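4.2 Collecting bowl demonstrations in home kitchens

We came to bowls rather slowly. Our first round of recordings, made in August for the Clovedgate set, was mostly boxes and bottles, and the policy trained on it did well enough that we were tempted to leave things there. But a kitchen is full of shiny, curved, thin-rimmed things, and it seemed a little unfair to call a method ready for the home when it had never been asked to hold one of them. So for the Sodance set we went back and recorded 494 demonstrations with stainless steel bowls, using the same hand-held grippers as before. People worked at their own counters, with their own bottles and jars left standing where they usually stand. We gave very few instructions. A demonstrator could hold a bowl still with one gripper and work inside it with the other, or bring both to the rim, whichever felt natural.

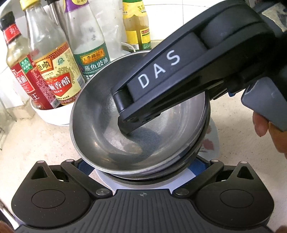 One reader of an early draft, Adeyemi, wondered whether polished steel was simply too hard a test, given that reflections move whenever the wrist camera moves, and whether a matte bowl would have told us more about the grasping itself.

We think this is a fair worry, and we have tried to answer it by reporting the two parts separately. For each trial we note first whether the fingers closed with one pad on either side of the rim, and only then whether the bowl was moved as intended. Of the 70 test trials, 8 failed at the first step — a smaller share than we had feared, and most of them in the Lollidcombe kitchen, where the light over the counter is strong. Reflections of the pads themselves did not seem to trouble the policy much, perhaps having been present all through training.

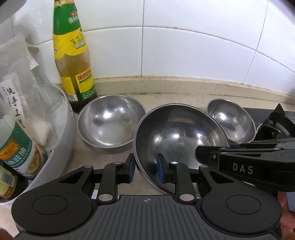 Figure 4. Open fingers at the rim of a tilted steel bowl, one pad inside and one outside, with the second gripper reaching in from the right.

Tilt mattered more than shine. When a bowl lies flat, the rim is an easy target from nearly any side, but once it leans toward the camera the near edge drops and the fingers have to come in lower. Adding the Sodance recordings to the 2,000 demonstrations we already had helped here more than any change we made to the network.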